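# Coppens, *Housing and Small Towns*, second edition: a review

I bought this handbook for my course in regional economics, and I have used it now for one full term. It has 617 pages, and I have read all of them except the appendix on tax law.

The editors are Frans Kramer and Zewditu Gidey. They have divided the work in 5 parts, beginning with land prices and ending with transport. The first part is the strongest. Gidey explains the rent gradient slowly, with one small town, Sesenbridge, which comes back in every chapter. My students liked this very much. After some weeks they spoke about Sesenbridge as if they had family there.

The chapter on mortgages by Joris Van Wijk is less good. He uses a notation different from the other authors, and the table on page 322 has its columns in the wrong order compared with the text. I wrote to the publisher and received a polite answer that it will be corrected in the next printing.

The exercises are of mixed level. Those of Diễm Hầu on commuting costs are excellent, and the data file opens without problems in any spreadsheet. It contains 1155 households, enough for a simple regression. For the last part there are no data at all, and I had to prepare my own.

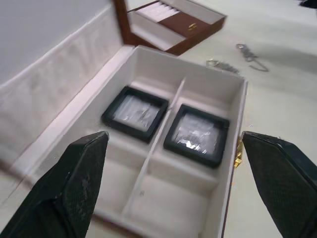
Can a student follow the book without a course in econometrics? The first three parts need only basic algebra and a little patience, but from part four on the reader should know what a fixed effect is.

The paper is thin and the binding is firm. My copy stays open on the desk at any page, even near the beginning. The index is too short for a book of this size; I looked for "vacancy" and did not find it, although there is a whole section on it.

I would recommend it for master students and for people who work in a planning office. For a first-year course I would still take something shorter and borrow only Gidey's chapters.

Wouter Verstraete, April 2026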